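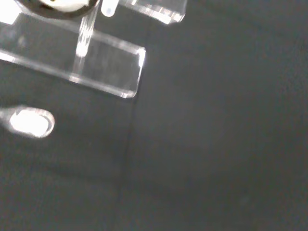 Clear acrylic display stand on dark grey fabric.

Display-stand handling at Verport refers to the partial automation of stand work at the Gornidwood distribution centre. It began one October with the Veltoler arm, and with a memo promising that no one's job would change. The memo was later revised.

Before automation, packers set out, checked and boxed up to 300 stands a shift by hand. Clear acrylic has always been awkward for machines, being mostly visible by its glare, and the early arms were known for reaching with great confidence toward reflections. Packers were retitled "cell attendants" and received a lanyard. Lifting fell sharply. Walking between cells rose, as did the number of forms, from 6 to 19.

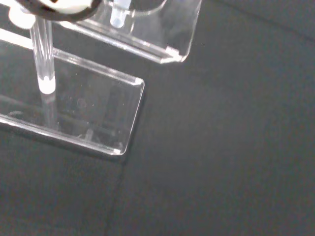 Yin wrote in the staff newsletter that the wrists had stopped aching by the second month, but that the lunch table had gone quiet, with breaks now staggered to suit the arm. Management replied by moving the table closer to the arm.

Fingerprint complaints also declined, although attendants still wipe down anything going to the jewellery counters. The arm has its own maintenance budget and a labelled parking space for its service cart. Attendants park on the street.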